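7/5/25, workshop book, Onddale guesthouse

Boiler for the upper studios: replaced the thermostat, again. Third one. Room 22 now gets hot water when it wants it, and so does room 21, whether it wants it or not. Mahsa thinks the mixing valve is stuck. I think it has opinions. New valve ordered from Daneshvar, 126 with shipping.

Key safe by the gate still jams on the last digit. Oiled it, swore at it, got in on the fourth try. Guests arriving after dark will not be this patient. Zohreh Asadi wants to switch to the Flalar locks, 795 for the whole lower terrace, batteries not included, naturally. 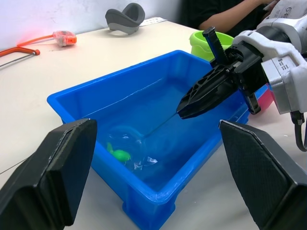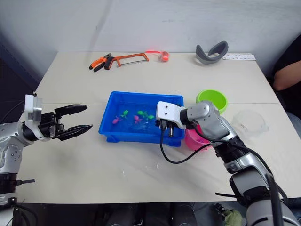
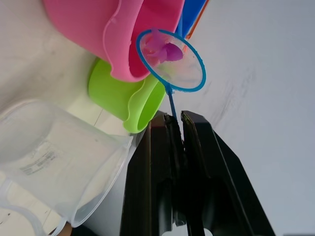 Blue tub on the white table (first two), toy net with the purple piece (last).

Balcony shutters, sea side: hinges cleaned and greased. Two screws left over, which I am choosing to see as a bonus. Paint holds until November if the wind behaves.

Shower drain in the family studio runs slow. Pulled out enough hair to knit a cat. Runs slightly less slow.

Tiltedow sent the linen bill, 532, including pillowcases we never had. Mahsa Heydari to call them.

Still to do: gutter over the breakfast porch, the squeaky bed, the sign that says POOL with an arrow pointing at the parking lot.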